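The Long Way to Winlow

My aunt left me her half of a boat, and the other half belonged to a man in Winlow who had not spoken to her in 14 years. The lawyer explained this over the phone in the voice people use for reading out a parking ticket. I asked which half was mine. He said it didn't work like that. Later I learned that my aunt and the man had believed for a long time that it worked exactly like that, and had painted it accordingly.

I took the early bus from Furkarby, where it was raining, to Winlow, where it was also raining but people were proud of it. August is the season there. The harbor had a banner up for the regatta and a dog asleep under the banner. I had on my office shoes. I owned other shoes, but I'd wanted the man to think I was somebody who had come from a meeting.

The boat was called the Witen. It was 20 feet long, green from the middle forward and a kind of dental pink from the middle back, and it was sitting on blocks behind the fish shed with grass growing up around it. My aunt had been the green. I could tell because the green had been done with two coats and a good brush, and then somebody had gone back and done the lettering again to annoy the pink.

The man was sitting in the pink end with an umbrella.

"You're the niece," he said.

I said I was.

"You've got her feet."

I looked at my shoes, which were ruined, and said thank you.

He didn't invite me aboard, and I didn't want to climb into the green end without knowing the rules, so I stood in the grass and got wetter while he told me about the engine. The engine was in the pink half. The rudder was also in the pink half, and so was the seat. The green half had the anchor and the bell. This was what had come of splitting it down the middle after the argument, and the argument, as far as I could follow, had been over soup.

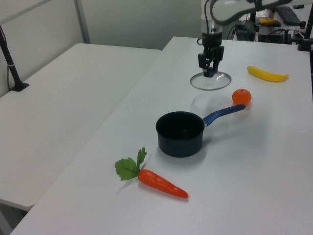

"She put dill in it," he said.

I waited for the rest. A gull walked along the roof of the shed and back again.

"I'd told her about dill," he said.

They had been out past the breakwater at the time, with one pot of soup between them and nowhere for either party to storm off to. My aunt had solved this by going to sit in the bow. He had stayed in the stern and steered. They came home in silence, tied up in silence, and the next morning she came down with a tape measure and a can of green.

I asked whether they'd ever gone out in it again.

"Every summer for seven years," he said. "We just didn't talk."

It seems she rang the bell once if she wanted to go left and twice if she wanted to go right. If she rang it for a long time she had seen a seal. He told me this with a good deal of disgust, and then he told me about the seals, one at a time, with less. In the eighth year the hull went soft and they'd had it hauled out, and neither would pay to fix the other one's half, so it had stood behind the fish shed ever since. For seven more summers they'd both come down and sat in it. She had brought a cushion.

I hadn't known any of this. My aunt had told us she spent her summers in Winlow for her chest.

Around noon he took me to the café on the harbor, the Crăciun, which he said was the Romanian word for Christmas and which had tinsel up all year so as not to disappoint anyone. We sat by the window. He ordered for both of us without asking, and I could see how a person might reach for a tape measure.

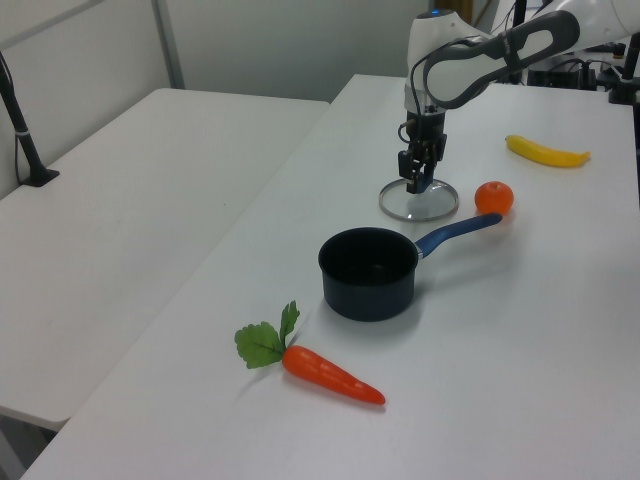 The soup had dill in it. There was so much dill in it that you had to look for the soup. He ate steadily, with his elbows out, and when he had finished he wiped the bowl with bread.

"I thought you didn't like dill," I said.

"I never said I didn't like it. I said I'd told her about it."

"Told her what?"

He thought about this for a while. I'd say he gave it more thought than he had in 14 years, but that's unfair, and anyway I don't know what he did in the winters.

"That I was the one who put it in," he said.

Then he took an envelope out of his coat and slid it over to me. It was from the boatyard, an estimate for the hull, both halves, and it came to 374 more than I had in the world if you didn't count the coat I was wearing. He had signed it at the bottom. There was a line next to his for another signature, and beside that line, in green ink, somebody had written NOT IF HE PICKS THE COLOR.

"When did she write that?"

"Spring," he said. "She left it in the bow under a rock. I was letting her stew."

Outside, the rain had moved on to bother some other harbor. The dog had come out from under the banner and was lying on the wet stones in a patch of sun no bigger than itself. I asked for a pen and the waitress brought me one with a plastic Santa on the end.

I told him I couldn't pay all of my share at once. He said my aunt hadn't been able to either, which was why she'd been so particular about the wording. I told him I didn't know how to sail. He said it had an engine. I said I got seasick on the bus.

"Then you'll sit in the bow," he said, "and look at something far away."

I signed. He asked for the bill and then spent a long time reading it, and I ended up paying, for both halves of that as well. We walked back to the fish shed so I could have another look at what I'd bought into. It hadn't improved. I put my hand on the green side and some of it came off on me.

"What color were you thinking?" he asked.

I said I quite liked the pink.

He shook his head, climbed up the ladder into the stern and put his umbrella down. I went around the other way. The cushion was still there under the seat-board, soaked through, and I sat on it, and after a minute or two I reached over and rang the bell, once.

"That's left," he said, from behind me. "There's a shed there."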